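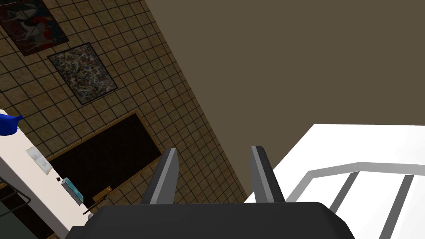 *Fig. 1: Simulated gripper with its two fingers apart.*

## Shared meals in student housing

Jérémie Moulin, Nov 10, 2019

My project looked at how people in the Devura halls share cooking. I started in April with a short questionnaire and then kept a food diary with 6 kitchens for two weeks.

Most residents cooked alone on weeknights. Shared meals happened mainly on the last evening before rent was due, when money was short. In the Ahuja block nearly 10 people ate together on such evenings - usually rice or soup. Four of the kitchens had a written rota, but only two still followed it by the end.

Fridge space caused more arguments than washing up. I had expected the opposite and left too little room for it in the questionnaire.

Next step: repeat the diary at Skilis, where the kitchens are larger.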